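**Ticket 893: left arm drifts when I hand the stapler task over to teleop**
Opened 25/09/2026 | Project: Marulanda | Status: open

Hi all! Logging this while it's fresh. I'm trying to collect demos for the stapler task on the two-arm cell and something goes odd every time I switch from hand guiding to remote control. I move the arms into the start pose by hand, lock them, pick up the leader handles, hit engage... and the left arm gives a little hop sideways before it starts following me. It's a small hop (smaller than a finger width), but it's enough to nudge things, and then I've got a demo that starts with a shove. Not what I want the policy to learn!

I've tried the obvious stuff. Restarted Presine, re-homed both arms, swapped the leader handles left for right. The hop stays with the left follower, so I don't think it's the handles. The right arm engages like a dream.

The start pose has both grippers low and facing the middle, with the small labelled box between them, so there isn't much room for a hop on that side. 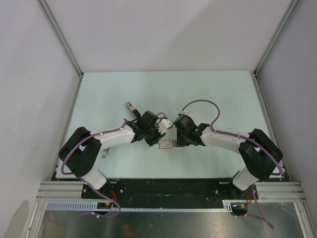

Stavudar support: thanks for the detail, this helps a lot. Could you check whether the leader is being matched to the follower at engage, or whether the follower is jumping to the leader? In Presine it's the "align on engage" setting, and it is stored per arm. If it's off on the left, the follower will go straight to wherever your hand is. Please also send the joint offsets from right before and right after the hop.

Okay, so you were half right! Align on engage was off for the left arm and on for the right. No idea how that happened, I'm guessing it got lost when I copied the old Vestel profile over. Turned it on, saved, restarted, and did 25 engages in a row without touching anything else. The big hop is gone. What's left is a tiny twitch in the wrist, and I only got it on 7 of them.

The offsets are attached to the ticket as a text file. To me it looks like wrist roll is the only joint that moves, and it always goes the same way. I also went over the cable ties on the left forearm in case something was tugging at the wrist, but loosening one made no difference, so I put it back how it was.

Next I went on to the grasp itself, because I wanted to know if the twitch matters once there's something between the fingers. For this task I teach the grip by hand first (gravity comp on, walk the gripper in, close slowly) and then repeat it over remote so I've got both kinds of demo. I'm going for a pinch on the end of the stapler, with the long part pointing away from the fingers. It's a fussy grip and you really feel it in the handles if you come in crooked. 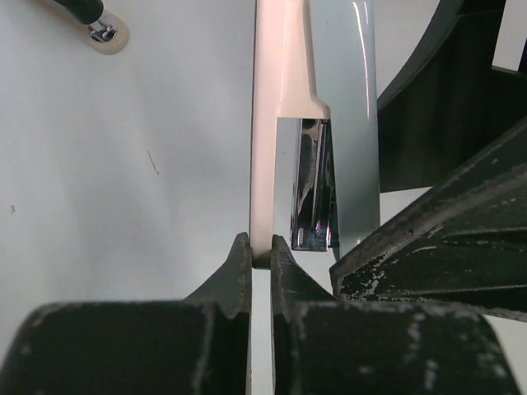 With the grip closed I disengaged and re-engaged several times. The twitch still shows up now and then, and with a long thing like that any wrist roll gets bigger at the far end. I can correct for it by hand, but then the correction ends up in the recording, and I'd prefer clean starts.

One workaround that seems okay: wait two full seconds after engage before pressing record. The twitch happens inside the first second, so it never makes it into the file. I've been doing it that way for the box demos too. I open the grippers, hold them low on either side of the middle, engage, count to two, record.
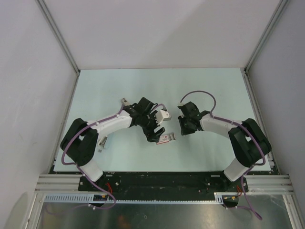 It does slow me down though, and the plan for Marulanda is up to 3,000 demos, so those seconds add up. I'd also like to stop relying on me remembering to count (I already forgot a couple of times and had to bin the takes).

Still open from my side:

- Is there a way to put a delay or a soft ramp on engage, so the wrist eases in?
- Does wrist roll need its own zeroing after a profile copy? I only did the normal homing.
- Can align on engage be locked for both arms together?

I've left the left arm on the new settings and haven't touched the right one. If you want another log with the ramp changed, tell me which value to start from and I'll run the same set again.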